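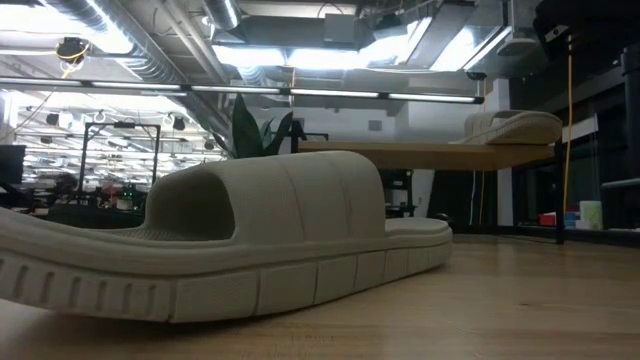

Week 8: Teaching by remote control
Course notes, Khanyisile Mkhize
Sep 16, 2019

Last week you moved a single arm by hand, holding it at the wrist and pushing it through the path. Today we drive two arms at once, and I think it's the best session of the whole course!

The task is tidying shoes: pick up a slide sandal from the table and put it on the little shelf, lined up with its neighbours. Sounds easy. Then you try it, and find out how much your own fingers do without telling you.

Before you start
Read the Retier sheet on stopping the arms. Keep your moves slow and even - the robot copies your dithering just as faithfully as your good ideas.

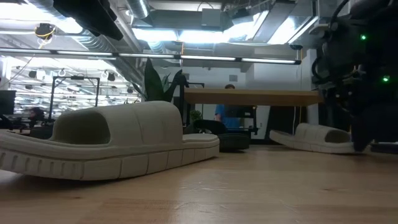

Fig. 1. Two pale slides on the tabletop, with an arm at the right.

Where to grip
Look at the shape of the shoe first. A slide has a thick strap, an open tunnel under it and a chunky sole, so there are several places you might take hold. Pick one and stick to it for your first set. Mixing grips is fine later on (and great fun), but label each set clearly.
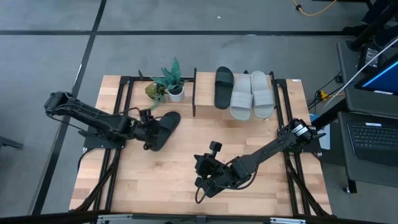 Fig. 2. Left gripper holding a black slide; three more on the shelf.

How many runs?
Each pair records 100 runs. The August group managed 463 between them, and I'd love us to beat that. Keep the fumbles too, marked as fumbles, in the Modise folder.

For next time
Write half a page on this: when should the second arm help, and when should it keep out of the way?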